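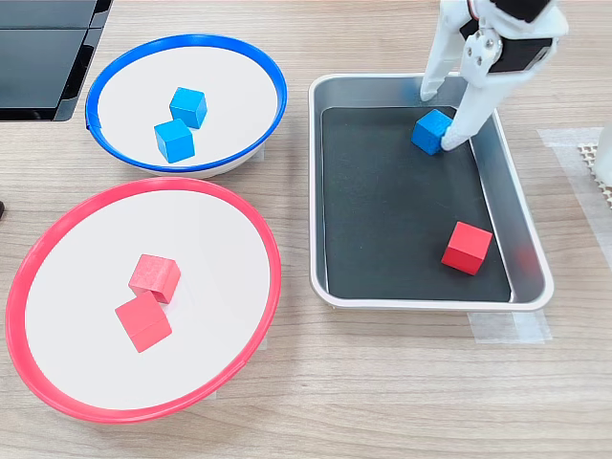
Color Sorting Tray: Your Questions

What's in the set?
A metal tray, a bowl with a blue rim, a bowl with a red rim, and a bag of red and blue cubes. Item 946 in the Urnside catalog. The cubes also come separately as item 755, for homes with a dog.

Are there instructions?
One card. Blue goes in blue, red goes in red. Deirdre Mac Giolla wrote it and it still went through three drafts.

The red bowl is bigger than the blue one. Is mine defective?
No. Ours is like that too. Red does not count for more, whatever your four-year-old has ruled.

Do the cubes need to be lined up in the bowl?
They do not. Two cubes leaning on each other are sorted. If you feel the urge to straighten them, wait until the child has left the room.

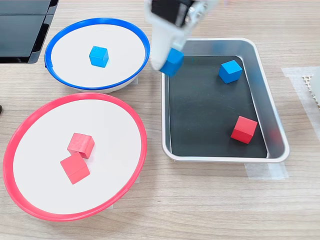
The same goes for order. Some people clear all the blues first, others take whichever cube is nearest, and both end up with an empty tray. Ismael Vieira alternates colors and would like it known that this is superior.

My tray slides around. Help?
A strip of clear tape under the near edge does it. Test it on a hidden patch if you love your table.

The tray is scuffed already.
Yes. Metal trays that get used look like that. We don't replace them for scuffs, but Consuelo Escobedo will read your email with sympathy.
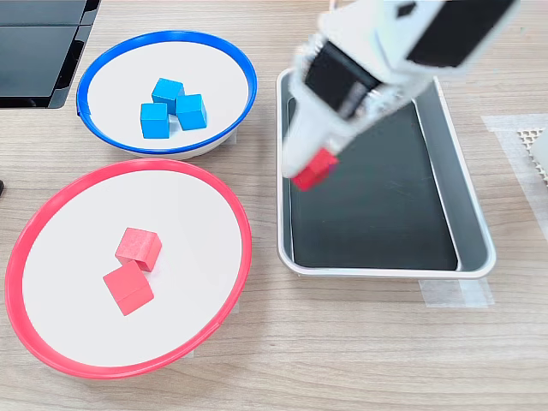 Three blues in, and another red on the move.

Can I wash everything?
Bowls and tray, warm water and dish soap. Wipe the cubes with a damp cloth and let them dry – no soaking, please.

What if I lose a cube?
Look under the couch first. After that, send us a note and we'll mail one of the right color. We keep a jar of 50 at the Driroddale shop, 26 of them red at last check, so blue people should hurry.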